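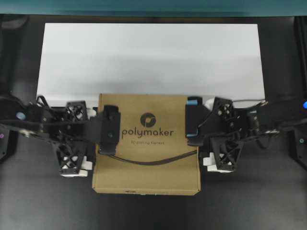 Fig. 1. Both grippers on the polymaker box, head camera.

2 min read

Brarkdale shared workshop, bench notebook, April. Entry 60.

Work continued on the two-arm bench build (Dratus). The carton is retained as the standard test object. Grip width on both sides was set to 200 mm in the Zerkell configuration file, and the previous value was removed. Cable slack at the lid remains under review. Members are asked not to re-route the arm cables until the review is closed.
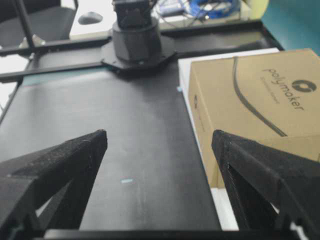
Fig. 2. Wrist camera, fingers open, carton to the right.

The printed fingers have a rough surface. Replacement parts are to be printed at a finer layer height, 3 pairs in total, and logged under Amarasinghe. The start position for each run is as follows: carton closed, on the white platform,

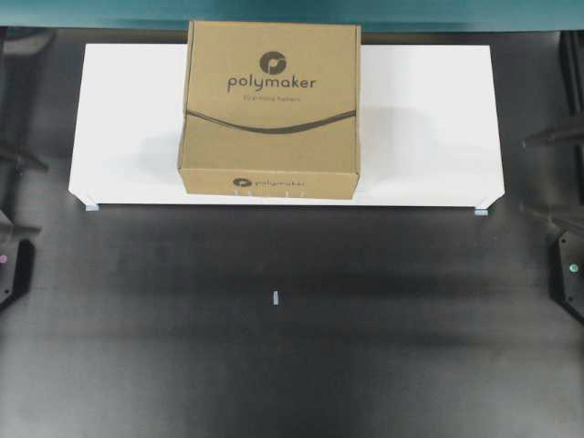
with the printed side up and the brand name readable from the head camera. Any other orientation is to be entered in the log before the run begins. The run counter stood at 298 at 4:40 p.m. Finger bolts to be checked at the next session.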